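Caswood Film Evenings: Frequently Asked Questions

What are the Caswood evenings?
A run of screenings followed by an on-stage interview with someone who worked on the film. Most guests are actors. We also have directors, composers and, once a season, a casting director.

Who is hosting this season?
Akihiko Murakami hosts every evening. He picks the films with the guests and writes his own questions.

Where do they take place?
At the Rarnon, on the upper floor. The room has 185 seats. There is an elevator next to the box office.

What time should I arrive?
Doors open at 6:30 p.m. and the film starts at 7. Latecomers are seated at the back during the opening credits. After that you will have to wait for the interview.

How many tickets can I buy?
Two per person. Members of the Mac Carthaigh Circle have the same limit but can book a week before general sale.

Can I get a refund?
Yes, up to the day before. If a guest cancels and we can't find a replacement, the film still runs and we refund half the ticket price. Guests do cancel, usually when a shoot runs over.

Can I ask the guest a question?
There is time for audience questions at the end. Please keep them to the work. Questions about marriages, divorces or feuds with other actors will be passed over.

Will there be autographs or selfies?
Only if the guest agrees. We don't know until the night, so please don't call the box office to ask.

Can I record the interview?
No. An edited version goes up on the Neltness podcast, normally the following month. Guests sometimes ask for a section to be removed, and we do it.

Is there food?
The bar sells drinks and snacks before the film. Supper tickets are sold separately and include a hot meal after the interview. Guests don't attend the supper.

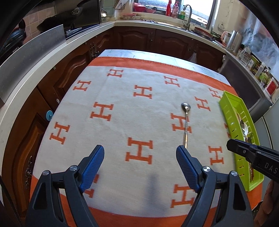
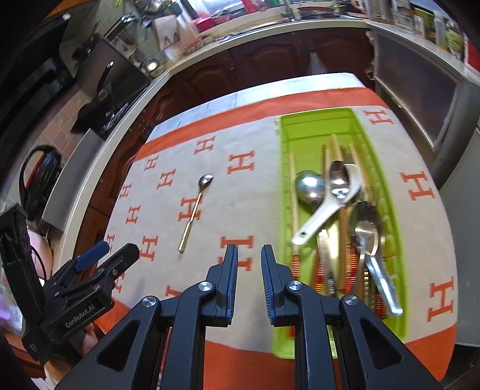 Tell us about allergies when you book. Supper tickets can't be added at the door.

When is the next season announced?
In January, by email first and then on this page.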